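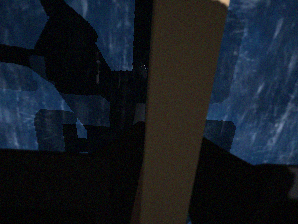
I've been promising to write up my bits and bobs on looking after wooden boards and shelves for ages, so get the kettle on, because I do go on a bit once I start.

First, chopping boards. Wash them by hand, both sides, even if you've only used one. I used to give the top a wipe and leave the underneath alone, and my nice big board from Moussa (the little kitchen shop, now a nail bar, sadly) curled up like a crisp. Wet on one face and dry on the other is what makes them bend. These days mine gets a quick scrub all over with a soapy brush, a rinse, a rub with a tea towel, and then it stands on its long edge by the window. Not flat on the worktop! And never in the dishwasher, however tired you are.

If yours has bent already, try this before you give up on it. Lay a damp towel on the counter, put the board on it with the hollow side down, and leave it overnight with a couple of heavy cookbooks on top. Next day stand it up on edge to dry slowly, well away from the radiator. It worked on mine the second time. It did nothing at all for my sister-in-law's, which had a split in it by then, so don't expect miracles.

Onion smell: half a lemon and a handful of coarse salt, rub it round, leave it for as long as it takes to drink a cup of tea, rinse. Garlic takes two goes. Suha Obeidat wrote in to say she uses bicarb and a splash of water and finds it better for beetroot stains, and I've tried it since and she's right, although it left my board looking a bit thirsty and I had to oil it the same evening.

Oiling, then. Use the food-safe mineral oil you can get at the chemist or a hardware shop. Don't use olive oil, it goes sticky and then it goes off, and you'll be sniffing round the kitchen for a week wondering what's died. Warm the bottle in a jug of hot water, pour on more than seems sensible, spread it with an old sock and go to bed. Wipe off whatever's left in the morning. I do mine when it starts to look pale and chalky, and if I'm being good I do the wooden spoons and the rolling pin at the same time.

Now shelves. The long one in our larder sagged in the middle for years under all the jam. Karim Qudah, who fitted our kitchen, told me to take it down and turn it over, and I felt a proper fool for not thinking of it! It's been up the other way since May and it's nearly straight. I've put the heavy jars at the ends over the brackets now and kept the cereal and crackers for the middle.

Sticky rings from honey and syrup come off with a cloth wrung out in hot water. Hold it on the ring for a minute before you rub. For old drips that have gone hard I use the edge of a plastic card, an expired one from my purse, going along the grain. I don't bother with shelf liner any more, crumbs get under it and so do the ants.

Scratches on dark wood: rub a walnut over them. Just a plain shelled walnut, broken in half so you've got the fresh bit. Rub it in, leave it, then buff with a soft cloth. It won't fill anything deep but it does take the white look off a scratch. (Leave this one alone if anyone in the house has a nut allergy, and use a matching wax crayon from the DIY shop.)

White heat marks I've had mixed luck with. The trick with a warm iron over a clean cotton cloth got rid of one on the sideboard and made another slightly worse. Keep the iron on low, no steam, and lift it every few seconds to have a look. Try it somewhere that doesn't matter first, round the back or under where the lamp stands.

And sandpaper, if you've got knife marks that won't shift. Go with the grain, start medium, finish fine, wipe the dust off with a barely damp cloth and let it dry before you put any oil near it. Do it outside if you can. I did mine at the kitchen table and was still finding dust in the butter dish days later.

Sewwandi Sheikh asked about getting candle wax out of a wooden tray. I'd chill it with a bag of frozen peas and then ease it off with a wooden spatula, but I've only done it the once, so if you've got a better way pop it in the comments.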